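Letdale Athletic Union
Minutes of the Facilities and Competition Meeting
Date: 2021-11-26
Place: Clubhouse, upper room
Status: Draft, for approval at the next meeting

1. Opening and quorum

The chair opened the meeting at the posted time. Delegates from the track, cross-country, handball and rowing sections were present. The swimming section sent apologies and a written note on lane hire, taken under item 6. Quorum was met.

2. Minutes of the previous meeting

Approved with one correction. Under item 5, "outer lane" should read "outer two lanes".

3. Track surface

3.1 The contractor's inspection report on the Tovemmont track was received. Wear is greatest in lane 1 between the finish line and the first bend. The report classes the base layer as sound and the top layer as due for a respray, with full replacement not needed at this stage.

3.2 Measured area for respray is 3952 square meters, including the D-zone and both runways. The track section asked whether the javelin runway could be left out to lower the cost. The contractor had already advised against this, as the join between old and new material would fall inside the last strides of the approach.

3.3 Work must be done in dry conditions with a surface temperature above 10 degrees Celsius. The earliest practical window is after the spring school meets. The meeting preferred July, when the section has no home fixtures.

3.4 Resolved: to request a fixed price for the full area, with line marking quoted as a separate item. The price is to remain valid until the end of the spring season.

3.5 The sections using the infield will be given written notice of the closure. Access to the throwing cage is by the north gate only while the work is under way.

4. Cross-country league

4.1 The Alach course was used for the second round. There were 53 finishers in the senior race. The results were posted the same evening and one protest was received.

4.2 The protest concerned a runner who passed on the wrong side of a marker flag at the stream crossing. The referee found no gain in distance and let the result stand. The meeting noted the decision and did not reopen it.

4.3 The course marking plan will be changed as follows: double flags at the stream, tape on the inside of the bend before the climb, and a marshal at the gate in the lower field. The league secretary is to send the revised plan to all clubs before the next round.

4.4 Chip timing. The hired mats lost signal twice during the junior race – times for those runners were taken from the manual backup sheet. The hire firm has offered a partial credit. Accepted.

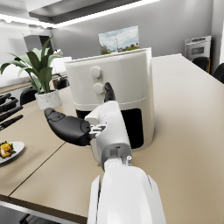
5. Handball section

5.1 The section reported on the exchange fixture with Châu Handball Club. Two matches were played under current federation rules, with the passive play signal applied as normal. The visiting club has proposed a return fixture, subject to hall availability.

5.2 The hall floor tape used for the goal area line is lifting at the east end. The supplier recommends removal with low heat and a full re-lay. Patching was tried last season and did not hold. Resolved: full re-lay of the goal area line at both ends, before the next home match.

5.3 The section asked for resin to be allowed in senior matches. The hall operator permits water-soluble resin only, and charges for additional cleaning. The section will bring a cost per match to the next meeting. No decision was taken.

6. Swimming section (written note)

6.1 The pool operator has withdrawn 2 of the lanes used for the early session. The section has moved its distance group to the late session as a temporary measure.

6.2 The section asks the union to support a written request for the lanes to be restored. Agreed. The draft letter is to state current lane use by hour.

7. Rowing section

7.1 The slipway was closed for a short period while weed was cleared. It is open again for all boat classes.

7.2 The safety launch engine is due for service. The section will use the reserve launch in the meantime, which limits outings to one group on the water at a time.

8. First aid and emergency access

8.1 The defibrillator in the clubhouse entrance passed its monthly self-test. The electrode pads reach their expiry date before the start of the track season. Replacement approved.

8.2 The vehicle gate at the track was found blocked by parked cars during an evening session. Hatched marking and a sign are to be added – the track section to arrange.

9. Any other business

9.1 Affiliation forms for the coming year are due from all sections. Late forms delay insurance cover for new members.

9.2 The storage key for the hurdles has been returned.

10. Next meeting

Date to be circulated with the agenda. Items are to reach the secretary in writing before the agenda is issued.

The meeting was closed by the chair.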